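How to Sort Small Plastic Odds and Ends at the Table
By Jad Mahasneh
August 5, 2019

Small plastic things collect in drawers faster than anything else in the house. Toy parts, clips, little holders and lids all end up in one pile. This method takes up to 20 minutes for a normal kitchen drawer.

1. Cover the table. A cloth keeps small parts from sliding and protects the top from scratches. A woven one works well. If yours has a busy pattern, put clear or very pale parts on a plate so you don't lose them.

2. Set out a shallow box. Cardboard is fine. Low sides let you see what is inside without digging. A white interior helps with dark pieces.

3. Empty the drawer onto one end of the cloth and leave the other end clear.

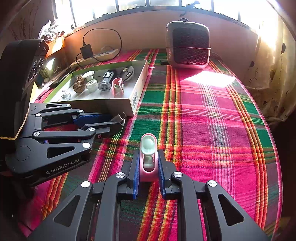 4. Pick up one piece at a time and decide on it before you take the next. Turn it over and check for cracks, missing parts and loose sections. If it has an opening or a hollow, look in there too, as crumbs and dust settle in those spots.

5. Put anything you use in the box. Broken pieces go in a bag on the floor. If you can't tell what a piece belongs to, set it at the far corner of the cloth and come back to it at the end.

6. Wash the keepers in warm water with a drop of dish soap. Skip anything with a battery or a metal spring and wipe it with a damp cloth. Let everything dry overnight before it goes back.

7. Shake the cloth out over the trash, after checking the folds for small parts.

Keep the mystery pieces in an envelope with the month written on it. Mine says September, and whatever is still in it a year later gets thrown out.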